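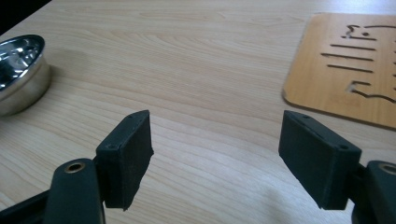
Figure 4. Table station at the Guérin Hall open day, seen from the hand-held Dellell gripper with the fingers open. Bowl at upper left, slotted board at upper right.

4. The open day session

4.1 Setting and purpose

The demonstration was held in June in Guérin Hall, Sosau, as part of the yearly open day run by Astier. The hall is a single large room with a door at each end. Visitors came in by the street door, passed the table station, the arm station and the poster wall in that order, and left through the yard. The order was fixed by the fire plan and could not be changed to suit the study.

The session had a practical aim. In the earlier laboratory work (Section 3), all handling of the Dellell gripper was done by people who had been taught to use it and who had an interest in doing it well. We wanted to see how the tool behaved in the hands of people who had never held one, under ordinary hall lighting, and with only a short spoken introduction. A second aim was to learn whether the recordings made in this way could be used beside the laboratory recordings without separate treatment.

The open day wasn't planned as a controlled trial and is not reported as one. Visitors chose whether to take part, how long to stay and, within limits, what to do. We describe the arrangement in some detail so that others who run public sessions can judge how far the findings carry over to their own.

4.2 Table station

The table station used a light wood-grain table, a stainless steel bowl and a flat orange-brown wooden board with rounded corners and cut-outs (Figure 4). The board has long slots, with irregular curved openings as well. Both objects were bought locally and neither was altered.

The pair was chosen for contrast. The bowl has a rounded rim that can be pinched from above or from the side, and its polished surface returns strong highlights and reflections. The board lies flat and gives the fingers very little to close on. It can be taken by the outer edge or through one of the cut-outs, and a person who has not thought about this beforehand will usually try the outer edge first. In the laboratory we had seen trained users go straight to a slot. Whether untrained users would find the same grasp was one of the questions we brought to the hall.

Start positions were marked on the underside of a clear template, which the operator laid on the table between visitors and then took away. No marks were left on the tabletop itself. The template allowed a small amount of play, and the start positions in the recordings vary accordingly.

4.3 The tool

The Dellell gripper used at Sosau was the hand-held version described in Section 2, with its camera mounted to look down between the fingers. Each finger ends in a rectangular black pad. The pads were the set used throughout the laboratory work and were not renewed for the open day. They carried visible wear: faint scuffs and a rough lower edge on one, a slightly worn, dusty face on the other. We considered fitting new pads and decided against it, as this would have changed the grip between the two sets of recordings and made any comparison harder to read.

The tool was wiped down between visitors. The wipes supplied by the hall left a film on the pads during the first part of the morning, and two visitors remarked that the bowl felt slippery. We changed to a dry cloth. Recordings made before the change are kept in the set but are flagged.

4.4 Procedure

Visitors who wished to take part were given a short talk by the operator, always from the same card. The card covers how to hold the tool, how to open and close the fingers, and what to do if something falls. It says nothing about where to grasp either object. Parents were asked to give consent for children, and children under the age limit set by Astier could watch but could not hold the tool.

Each turn had the same parts:

(a) pick up the bowl, move it across the table and set it down;
(b) pick up the board, turn it and set it down;
(c) place the bowl on the board.

A turn ended when part (c) was complete, when the visitor asked to stop, or after 4 minutes, whichever came first. The operator kept the time with a desk clock facing away from the visitor. We had found in a dry run that a visible clock made people hurry the second part and drop the board.

Visitors were free to talk during the turn, and most did. The operator answered questions on the tool but, when asked how to lift the board, replied only that any method was allowed. This reply is printed on the card. It was not always kept to. Late in the afternoon, with a queue reaching the poster wall, the operator pointed to a slot on several turns, and these are also flagged.

4.5 The arm station

The second station held a bench arm fitted with a powered version of the same fingers. It repeated a short stored motion behind a screen. No visitor handled the arm and no data were taken from it. It is mentioned here for one reason, namely its effect on the first station. When the arm was moving, visitors at the table station tended to look across at it, and some copied its slow, straight approach from above. When the arm was paused, approaches from the side were more common. The stations had been set far enough apart for safety, but they were in full view of each other. A low divider would have dealt with this, and we recommend one.

4.6 Recording and sorting

Video from the gripper camera was saved at a fixed rate together with the finger opening. Sound was not recorded. A total of 30 visitors completed at least one part of the task, and their turns gave just over 1,000 seconds of usable handling after gaps and idle stretches were removed. Of the 30, 11 lifted the board through a cut-out without having been shown.

Turns were sorted by hand after the event by two members of the group working separately. They agreed on the start and end of each grasp in nearly all turns. Most disagreements concerned the board, where a visitor would tilt it with one finger, let it settle and try again. We counted this as a single attempt if the fingers stayed in contact and as a new attempt if they left the surface. The rule is a matter of convenience and other rules could be defended.

4.7 Lighting

The hall lighting was the main technical problem. Laboratory recordings were made under soft, even light. In Guérin Hall the tabletop was brightly lit and part of it came out washed out in the camera view, while the area past the edge of the table was dark. The fingers also threw light shadows on the wood in the gap between the pads. They are faint in Figure 4 and were stronger in turns where the tool was brought close to the table.

The exposure setting was left at its laboratory value for the whole session. With hindsight it should have been checked against the hall lights at the start of the day. The washed-out area did not hide either object at its start position, but a bowl carried across it lost some of the outline of its rim. The tracking step described in Section 3 failed on the bowl more often than in the laboratory, and most failures fell in this area. Tracking of the board was little changed, which we put down to its warmer, darker tone against the table.

4.8 Remarks on handling

Untrained visitors closed the fingers earlier than trained users and often before the pads were level with the object. On the bowl this did little harm, as the rim is forgiving and a second try costs only a moment. On the board it led to the pads sliding along the top surface. Visitors who then lowered the wrist usually succeeded at the outer edge, though the lift was uneven and the far side of the board dragged.

Part (c) was easier than expected. Once the bowl was held, placing it on the board caused little trouble, and several visitors set it down over the openings without seeming to look for a flat spot. We had thought the slots might catch the base of the bowl, and saw no case of this.

Left-handed visitors held the tool without difficulty, but the cable leaves the grip on one side and lay across the forearm. Two of them moved it out of the way before starting. The cable exit has been changed on the later version.

4.9 Limits

The group was self-selected and small. People who come to an open day at a robotics firm may be more at ease with tools than the general public. Ages were not recorded. Turns made by members of the same family are not independent, as those waiting could watch the person ahead of them, and the cut-out grasp in particular seems to have been passed along in this way. We did not try to correct for it.

With these limits in mind, the Sosau recordings are used in Section 5 as a test set only. They were not used to adjust any part of the method. Flagged turns are reported separately in each table there.

Print this section | E-mail this section
Shares: 11 | Comments: 4
Page last updated Feb 24, 2020 | © Astier | Contact the open day office | Back to top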